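Getting old marker off a small tabletop whiteboard?

Posted in Home & Study > Cleaning

furkwood_flat

We've gone whiteboard mad in our house! Shopping lists, spellings, silly drawings, the lot. I've got a little one that stands up by itself, and I love it, but I can't work out the best way to keep it properly white. A scribble wiped off the same day is fine. Anything left up since Thursday leaves a grey ghost behind, and going over it again with the eraser just seems to move the grey about.
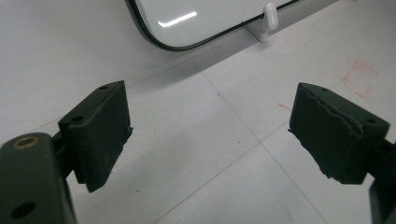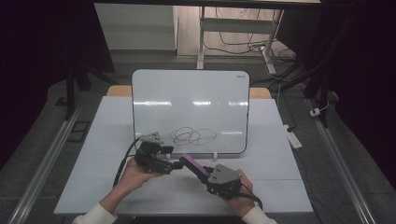 The board with a scribble on it and the purple-topped eraser (second photo).

I have 2 things I'd love to know. Is there something gentle I can use on the glossy surface without ruining it? And do you wash the eraser or just buy another? The pens are Odera ones, if that matters. Thanks in advance, I know it's a tiny thing but it's been bugging me all July!

Posted by: odera_and_ink

Oh I love this one, I've got 19 of these little boards for my after-school club in Flandau so I've tried everything!

First trick, and it feels completely wrong: scribble over the ghost with a fresh dry-wipe pen, then wipe the whole lot off straight away while it's wet. The new ink loosens the old ink and up it comes. Do a small patch at a time so it doesn't dry on you.

If there's still a haze, put a drop of washing-up liquid in warm water, wring a soft cloth out well and go over the board, then again with plain water, then dry it with a clean tea towel. Lay it flat for this if it's the standing sort. Mine kept toppling into the sink. Go easy round the edges, water gets in behind the frame and sits there.

Please don't use cream cleaner or the rough side of a sponge! I did that to my very first board and now every mark sticks in the scratches.

On the eraser, check what the underside is. If it's felt, bang it on the doorstep and hoover it with the brush bit (very satisfying). I do wash mine now and then in lukewarm water, squeeze it in an old towel and leave it overnight, but it has to be bone dry before you use it again or you get streaks. Once it's gone stiff and shiny, give up and get another.

Posted by: Prerkholm Pat

baby wipe. works on ours

Posted by: tidydesk36

Seconding the pen trick, it's brilliant! I'd only add that baby wipes left a slightly greasy film on mine and the pen skipped over it afterwards, so if you do use one, follow it with a damp cloth.

Also try wiping in one direction, top to bottom, and turning the eraser round halfway. You'd be amazed how much cleaner the other end is. Let us know how you get on!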